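Trestham Rack Bench
Simulated test bench for grippers, arms and wrist cameras
Product code RB-19

Rack Bench is a ready-made simulation for comparing end effectors on front-panel rack work. It loads with a table-mounted arm and an open-frame rack. Swap the gripper model, keep the arm path, and run the same approach again.
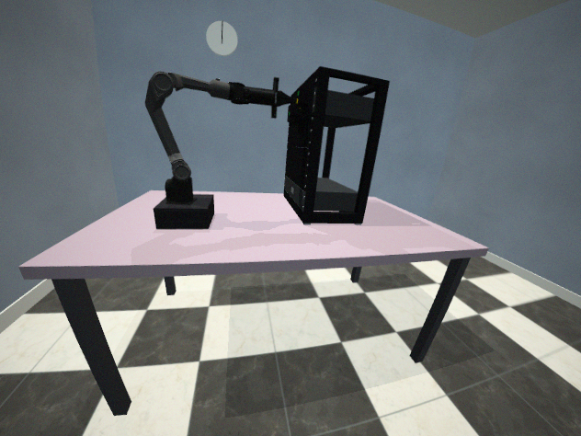 Gripper tip at the upper front of the rack, beside the indicators.

Grippers
The package includes 12 gripper models, among them the Mereck two-finger in narrow and wide versions. Finger length, opening and pad friction are set in a plain text file. Custom fingers can be imported as meshes.

Wrist camera
Each gripper has a matching camera mount. Use this view to check how much of the panel the fingers hide at close range. Field of view and exposure are adjustable.

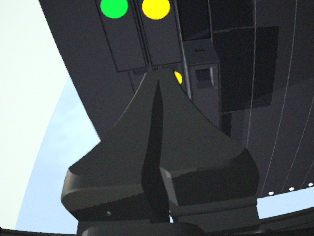 Close view over the fingers, with green and yellow indicators behind.

Controllers
Position and impedance control are supplied. The Fimov controller plug-in is sold separately. Up to 40 runs can be queued, and each one is logged with joint angles, contact force and both camera streams.
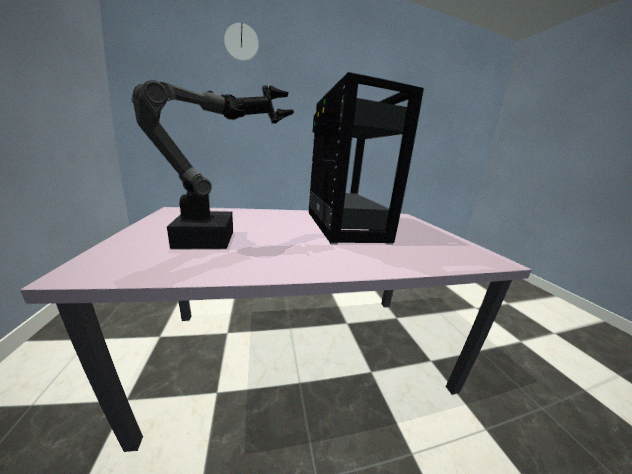 Room view, fingers open and short of the rack.

Comparing runs
Runs are matched by time or by distance to the panel. Results export as CSV. Room lighting and arm start pose stay fixed unless you change them.

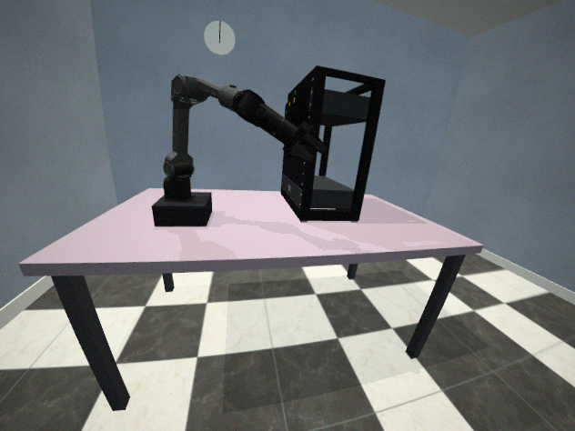 Ghazal Nazari: We compared two finger shapes on this before ordering either one. The narrow pair reached the panel more easily, but the wide pair gave steadier contact forces. I would like to see distance matching work with imported fingers without setting the tip point by hand.

Single-seat license: $2,510
Support: by email, included for the first year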